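Talks > Addale Reptile Keepers > Speaker notes > Quarantine for new snakes

Quarantine without the misery – notes for my talk, 24th October
Hamish Nepia

Start with Mahuika, because everybody likes a snake story. Yearling carpet python, gorgeous, ate on her second night with me, and I was so excited that I put her straight in the main room with the others. Then I found mites in her water bowl. Pause here and let them groan.

I had 13 snakes at that point and I treated every one of them. Tubs stripped, branches baked, the lot. I still love that snake to bits but wow, what a January.

So my number is 90 days. Say it slowly. I know some people do less, and I'll happily talk about it over coffee, but mites have a way of showing up right when you relax.

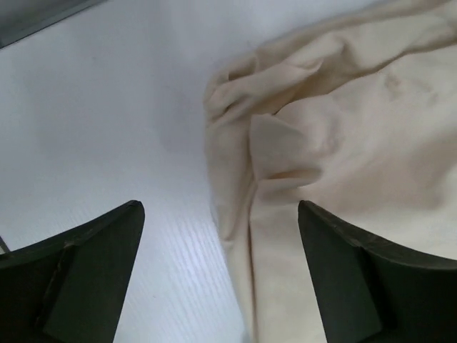

Ritu Lodhi asked me, when I ran through these notes with her, whether the clock starts over if you treat for mites halfway through. Yes! Back to day one, from the last time you saw a mite. Put that in early or it'll be the first hand up.

The setup. Keep it boring. Paper towel floor, two hides, a water bowl, one perch if it's a climber. White paper is best because you can see mites, odd poop and stuck shed at a glance. Separate room if you've got one, and if you don't, as far from the others as you can manage. Mention Masano, my grumpy male, who spent his whole quarantine in the hall closet and came out fatter.

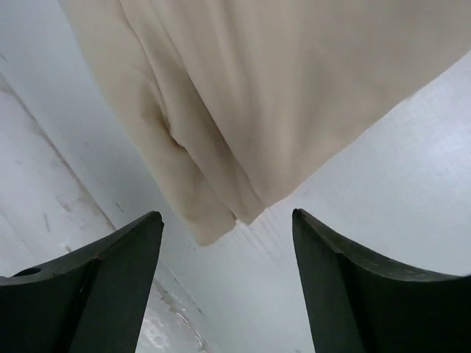
New snakes want quiet more than they want you. Leave them be for 7 days before the first meal, and don't handle until they've eaten a few times (I'm terrible at this one, I want to hold them right away!). If yours strikes at the glass every time you walk past, cover the front. A plain cream-colored cloth hanging down like the one in the picture is plenty, and a pale one lets you spot anything crawling on it. Leave the vents clear. Check your temps again after you cover it, too.

Order of chores – ask the room who does their new snake first. Healthy animals first, quarantine last, every time. Own tongs, own hook, own water jug. I put red tape on mine.
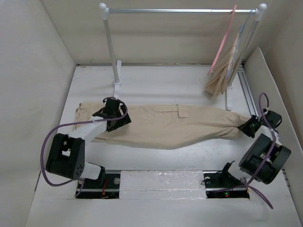
Then wash your hands and change your shirt, and don't wander back in to say goodnight to the old crew. Clothes go in the wash that evening.

Fecal test: take a fresh sample to the vet in the first month and another near the end. Bag it, keep it in the fridge, label it so your family forgives you.

Records. Weight, meals, sheds, poop. I use a cheap notebook called Clernodero, after my first corn snake, and it lives on top of the tub. Pass it around if there's time.
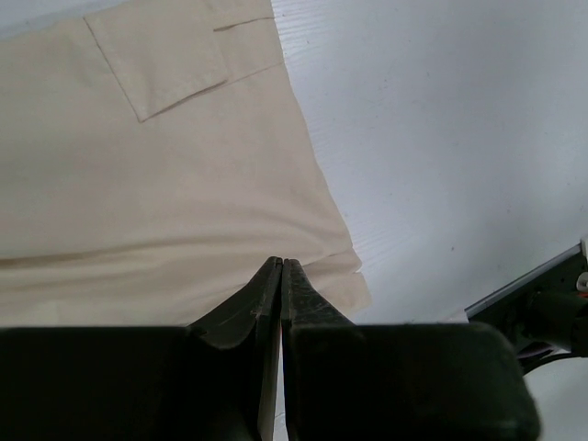

Beige cloth with a patch pocket, on a white tabletop.

Finish with what to watch for: bubbles at the nose, open mouth breathing, soaking all day, rubbing the face on things. Any of those, call the vet. Then questions, then somebody please help me carry the tubs.

2 comments

tubsandperches
Great talk, thanks. Do you freeze branches as well, or only bake them? My oven is tiny.

Ritu Lodhi
Still think you should've brought Masano. Also, could you add the bit about not sharing feeder tongs between quarantine tubs? People were asking me after.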